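Dindach Friday jam – who was there in the early days?

ultemby_slim
Does anyone else remember the Friday jams at the Dindach? I found my old notebook last night and the first page says October, 52 names on the sign-up sheet. Fifty-two! In a room with one working monitor. Makis Tsolakis had the house band then and he'd let absolutely anyone up for a slow blues in G, me included, on a borrowed harmonica in the wrong key.

bottleneck400
Oh man, yes!! Makis on that big hollow body. But it was Thursdays at the start, I'm sure of it. I had a class on Fridays and never missed a jam.

ultemby_slim
The notebook says Friday – twice!

ChrysanthiT
Chrysanthi Triantafyllou here, I played bass in that band. You're both right. Thursdays the first winter, then Fridays when the Xenos closed and we got their crowd (and their piano). Slim, I remember the harmonica.

gidow_shuffle
I'd still say the Xenos was the better room. Better floor, better drummers, and you could hear the singer. The Dindach got going because it had free parking.

bottleneck400
No way. The Xenos players were slick but everybody did the same six tunes. At the Dindach you'd get a guy doing Elmore James and then a kid on trombone, and Makis would make it work somehow. I have 273 songs on cassette from those nights and I still play them in the car.

gidow_shuffle
OK, 273 songs I would like to hear. Even the Thursday ones.

ChrysanthiT
Bring them to the Gidow on 3rd April! Makis is coming and he's bringing the hollow body.
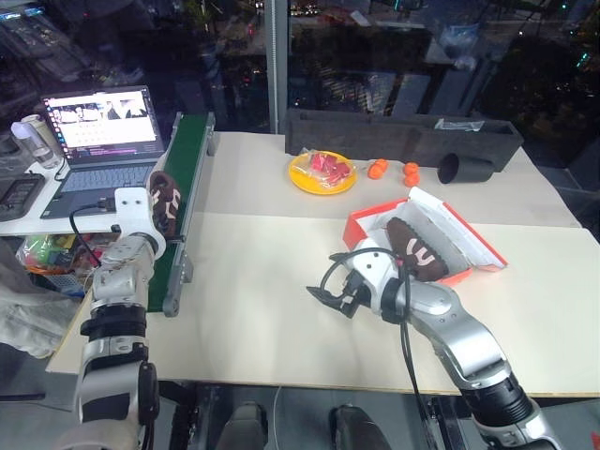 Ultemby Blues Club – Members' Board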